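Sorting small things into a shallow box
Posted by Nuria Collado in Small Storage, September 2018

A shallow box is the easiest way to keep small toys, charms, packets and tissues together when they have no drawer of their own. The sides are low, so you can see everything, and a child can put things back without help. The one I use most at home came from the market in Samonthorpe. A shoebox lid or a shirt box will do just as well.

What you need
A shallow box or tray
A plain or bright cloth, large enough to spread everything on
A second box for paper things
A carrier bag for anything you are not keeping

1. Clear a work surface
A bed is better than a table for this. Soft toys do not roll off it and you can reach from two sides. Spread the cloth first, so that beads and loose charms do not end up in the bedding.

2. Empty everything out
Tip out pockets, school bags and the bottom of the toy basket. Put wrappers that are already torn straight in the carrier bag. Leave sealed packets sealed – they stack more neatly and stay clean.

3. Put the flat things in first
Workbooks, packets and sachets go on the bottom. If a workbook takes up most of the box, give it a box to itself, or stand it on a shelf.

4. Add the soft toys
Small plush toys go in the corners, where they hold the flat things still. Lay them on their sides if they are too tall. Keyrings come last. Hold them by the body, not the cord, and lower them in so that the charm does not catch on anything. 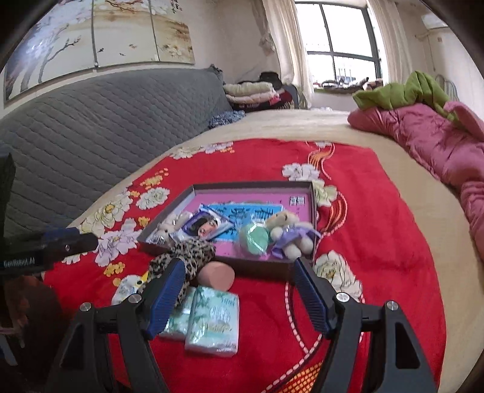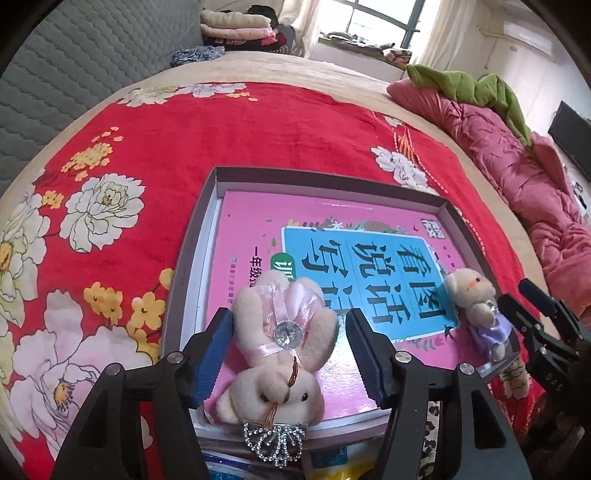

First picture: packets and small plush toys in the box, with tissue packs still on the red cloth. Second picture: the bunny keyring over the tray with the pink workbook.

5. Deal with what is left
Tissue packs are bulky for their size. I keep one in the box and the rest in the hall. Larger plush toys can go back in the basket.

6. Check the weight
Lift the box with one hand. If the bottom bends, take out the books first. Mine sags at almost 700 g, and I now line it with an offcut of card.

Go through the box again in February, when the Christmas bits have piled up. The lining card will probably want changing then too.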